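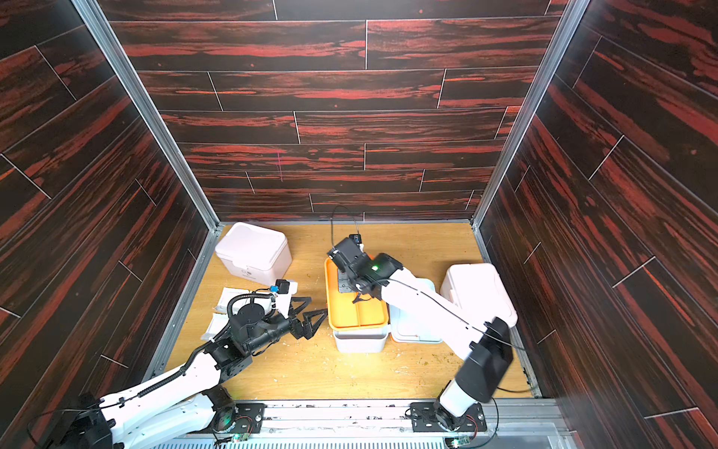 According to Lowri Parri, the question most visitors brought with them was how long the two arms could work before a person had to step in, and the answer given at the Flurkthorpe open day was shorter than many of them expected. Parri put the usual figure at 50 minutes for a mixed sorting task. After that the cell is paused, the floor is brushed down and the trays are set back to their starting positions.

The open day was held on 10th February at the Durnuma workshop in Flurkthorpe. The workshop recorded 186 visitors over the day, up from 108 at the previous one in July. Entry was free and no booking was needed, although the smaller demonstration bay was limited to groups let in by turn.

The main demonstration used a bench cell with two arms mounted side by side along the front rail, each ending in a gripper. The floor of the cell is timber board and the walls on three sides are panelled in a dark, strongly streaked grain. The programme sheet described the work as short-range sorting and transfer, with small items to be moved between a divided tray and the containers standing near it.

Valentin Ene ran the morning sessions. He told visitors the cell was chosen for the open day because both arms share the same floor space, and shared space is where most of the engineering effort has gone. Each arm is given a region it may enter freely and a region it must request. When both arms ask for the same region, the one carrying an item is given priority. If neither is carrying anything, priority goes to the arm that has waited longer.

The software that manages these requests is called Wudedum. It was developed at the workshop and has been in daily use there since July. Ene said the current version plans each movement in full before the arm leaves its resting position, and will not revise the plan once the gripper has started its final approach. An item that shifts late in the movement is therefore usually missed. The arm then withdraws, the position of the item is read again and a second attempt is made. A third failure on the same item stops the cell and lights an indicator at the operator's desk.

Visitors to the afternoon sessions were shown a log of the workshop's most recent long trial. It covered 1585 transfers under normal room lighting. Most of the failed attempts were with thin, flat items lying close to the wall of a compartment, where there is little room for a finger to pass between the item and the divider. Round items gave less trouble than the team had predicted. No separate results were given for each arm, and Ene said these would be included when the full log is released.

Several people asked about the choice of a two-fingered gripper. Yesenia Jaramillo answered that suction had been tried and set aside. It handled boxes and lids well but was unreliable on anything with a rough or crumbling surface, and the filters needed frequent cleaning. Two fingers are slower on flat goods and easier to maintain. A spare pair can be fitted in a few minutes with a hex key, and this was done twice in front of visitors during the lunch break, when the arms were powered down.

Jaramillo also took questions on cost. She declined to give a price for a complete cell, saying the enclosure, rail and controller had been assembled over a long period from parts bought for other work. She said a workshop starting from nothing should allow more for fixtures and cabling than for software, and should expect the first month to be spent mainly on calibration.

The calibration routine formed a separate demonstration lasting 20 minutes. Each arm is driven to a series of known points on the floor of the cell and the difference between the commanded and measured position is stored. The correction is applied to every later movement. The routine is repeated at the start of each working day and after any change of fingers. Juraj Charvát, who presented it, advised anyone building a similar cell to fix the rail first and leave the walls until last, as a rail that is moved after calibration makes the stored values useless.

Charvát was also asked whether the arms could be used with people reaching into the cell. They are not approved for this at Durnuma. Operators stop both arms before putting a hand past the front rail, and visitors were kept behind a marked line during all powered demonstrations.

A second bay showed a conveyor feeder known in the workshop as Hong. It is intended to supply the cell with items one at a time in place of the present hand-loaded trays. The feeder was run on its own and was not connected to the arms. Byung-chul Maeng said the mechanical work was complete and that the remaining task was timing. The feeder currently presents items at a fixed interval, while the arms take a varying time to clear them, and a queue forms whenever a transfer has to be repeated. A signal from Wudedum to the feeder is being written to deal with this. Maeng gave no completion date.

Questions from the floor at the closing session dealt mostly with training. The workshop runs an operators' course over four evenings, covering start-up, safe stopping, calibration and basic fault finding. No programming experience is required. The next course is full and a waiting list is being kept at the front desk. A further course will be offered if enough names are received.

A school group asked whether the arms learned from their mistakes. Ene said they did not in the present version. Failed attempts are recorded and reviewed by a person, who may then change the approach angle or the grip force for that class of item. The changes are tested overnight on a copy of the task before they are used in the day program.

The workshop will hold its next open day in July. The organisers intend to show the feeder and the cell working together if the timing work is finished, and will otherwise repeat the sorting demonstration with a wider range of items. Copies of the programme sheet and the calibration notes are available from the Durnuma front desk during opening hours. The trial log will be added once the results for the two arms have been separated.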